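Getting started with the Wuveo kitchen pack: teaching the arm to reach into the fridge
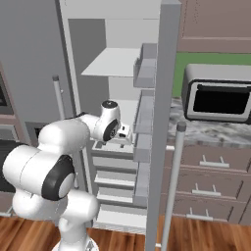

If you've followed the Clakero set-up guide as far as loading the kitchen, you're ready for the bit I enjoy most (and the bit that took me a whole evening the first time, so do put the kettle on).

Start with the fridge door open. The pack will let you begin with it shut, but opening it is a lesson of its own and you'll only get cross.

Go to the Motion tab and add 2 waypoints. Put the first one well outside the fridge, level with the middle door bin, and the second just in front of the shelves with the fingers pointing inwards. Leave the wrist alone for now! I always want to fiddle with it, and I always regret it.

Next, set the speed to 200 and press Preview. Watch the elbow as well as the gripper, as it swings out wider than you'd think. If the forearm brushes a door handle, you'll get warning 203, and the cure is to nudge the first waypoint back a touch and try again. Mine needed 3 goes.

Once the preview runs clean, save it under a name you'll remember. The Salcedo add-on has a grasp planner that picks up from this point, though the one in the basic pack is perfectly good for shelves. Werura users will find the same buttons under Tools.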